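9th January, Titthorpe workshop

Best day on the sourdough rye in weeks! Writing this up while the last loaf is still ticking on the rack.

Fed the starter (Yan, the old one, not the Jerness one) last night at 9 and again this morning at 6. It doubled in four hours, faster than anything in my notes since May. The new bag of flour is doing something. It's coarser, smells like hay, and it drinks water like crazy. I had to go up to 80 percent hydration before the paste would spread under a wet spatula, and I'd go a little higher next time.

Batch for today, all in grams:

- coarse rye, 797
- water, the 80 percent mentioned (I include the water in the starter)
- salt, a bit under 2 percent, dissolved in the water first
- caraway, one spoonful, crushed, only in tins 1 and 2

Mixed by hand, five minutes, no kneading. I keep having to tell people this. Rye doesn't want kneading, it wants a good stir and to be left alone in a warm spot. Aldo Cirillo tried the mixer on his on Friday and got the same crumb with a lot more washing up.

Proof: I put the tins near the boiler and watched for pinholes on top. When there were 7 or so on the surface of tin 1, in it went. Tin 2 I let go twenty minutes longer to see what would happen. Tin 3 went in the cold room overnight, so no results on that until tomorrow.
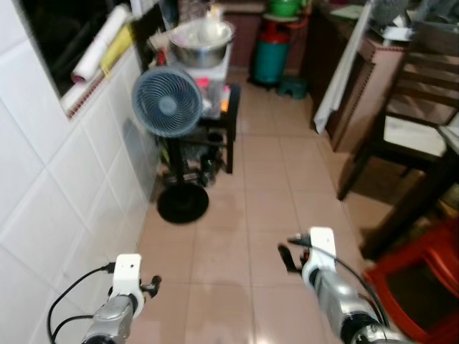
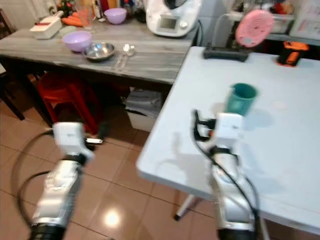 Jovita Aguirre thinks twenty minutes is too small a gap to learn anything from, and that tin 2 should have gone a full hour over so the collapse would be obvious. She'd also leave the caraway out until the timing is settled. Fair point on both! I'll do a plain pair on the next bake and push one of them until it sinks.

Bake was hot start, then down after fifteen minutes, same as always. Tin 1 sprang nicely and has a matte, cracked top, exactly the look I was after. Tin 2 is a touch flatter in the middle. I pressed both and they feel the same at the sides, so the difference may be all in the top inch. No cutting until tomorrow afternoon. I know, I know, but the last one I cut warm gummed up the knife and told me nothing about the crumb.

The smell is wonderful, by the way. Malty, a bit like raisins, with a sharpness behind it that the Jerness starter never gave me. I'm very tempted to retire Jerness altogether, though Naledi Hlongwane still uses it for her wheat loaves and gets a beautiful open crumb out of it. Will keep a jar going in the fridge for her.

Things to sort out before the next bake:

- thermometer by the boiler reads high, check it against the kitchen one
- grease the corners of tin 2 properly (it stuck again, same corner)
- ask Kobina where he got the long lids, I want to try one loaf covered
- try a soaker with old bread, toasted dark, maybe a tenth of the flour weight

Tin 3 looked lively when I closed the cold room, already domed a little. If it's over the rim by morning I'll bake it straight from cold and write down the core temperature at the end.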